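Nilter Workshop: Player's Guide
Section 4: Setting Up Your First Save and Getting Through the Opening Shift 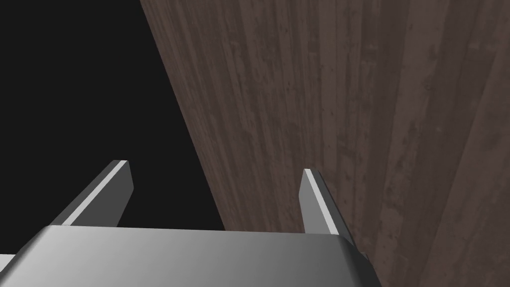 Fig. 4.1 The two-fingered gripper.

Welcome back, and well done for getting through the installation. If you skipped straight here from the contents page you are very welcome too, but please make sure the game has finished downloading its extra level pack before you begin. The progress bar sits at the bottom of the launcher and it does like to pause at 90 per cent for a while, so do give it a little time before you decide it has got stuck.

Creating a save

1. From the main menu, choose New Story. (Continue stays greyed out until you have at least one save, so don't worry if you can't click it.)

2. Type a name for your save. You have room for 34 characters, spaces included. Accented letters work perfectly well.

3. Pick your helper. Delia Sosa is the one we suggest for a first run, as her hints come early and she repeats them if you dawdle. Nahuel Vergara says less and gives you bigger tips at the end of each shift. You can swap between them later on from the staff room.

4. Choose Relaxed, Timed or Expert. Relaxed has no clock at all, and you will still see the whole story, every last letter and postcard of it.

5. Press Start. The first story scene will play, in which you arrive at Ruronside and meet the family. Hold down the space bar if you would like to skip it.

Note: Expert can't be changed once the save has been made. Relaxed and Timed can be switched back and forth between levels as often as you please.

Caution: Deleting a save also deletes its trophies and any decorations you have bought for the shop. There is no way of getting them back, and our support desk can't restore them for you either, much as we would like to!

Setting up the controls

The whole game can be played with a mouse, and most of our players do exactly that. If you would rather use a controller, plug it in before you start the game and then do the following.

1. Open Options, then Controls.

2. Press any button on the controller. A small green tick will show beside its name.

3. Move the left stick in a full circle, slowly, and let go. If the pointer drifts afterwards, raise the Dead Zone setting one notch and try again.

4. Choose Save and Return. Leaving the page with the Escape key throws your changes away.

Tip: Pointer Speed starts at 4, and for a small screen that is usually fine. On a large television you may be happier with 7.

Your first shift

The opening shift takes place in Benítez, the little shop on the corner, and it is a gentle one. Customers come in by the left-hand door, take a ticket, and show what they want in a speech bubble.

1. Click on the customer to accept the order.

2. Click on each item in the bubble, in any order you like. Items go on to your tray as you click them.

3. Click on the customer again to hand over the tray.

4. Click on the till. If you serve several people and then ring them all up one after the other, you earn a chain bonus, and it is well worth getting into this habit early on.

5. When the shutters come down, clear the counter by clicking on anything left behind. Leftovers cost you a few coins each.

Note: A wrong item on the tray can be dragged to the bin under the counter. You don't lose any points for this in Relaxed.

Partway through the shift Valentina Ulloa comes in looking for her lost key. She doesn't need serving, so please don't leave her waiting in the queue. Click on her once and she will wander off towards the back room, and the hidden object for that level will then appear somewhere in the shop. Finding it opens the Stostasov workshop, where most of the repair puzzles are kept.

If something goes wrong

The shift won't end: there is still a customer at the till. Vicente Salinas is short, and he can be quite hard to spot behind the cake stand.

The music stops after the story scene: open Options, then Sound, move the Music slider all the way down and bring it back up again.

Aldana Leiva doesn't arrive with the delivery: she only comes once the shelf has two or more empty spaces. Sell a few jars of jam and she will be along shortly.

Section 5 covers the workshop, upgrades and the decoration catalogue.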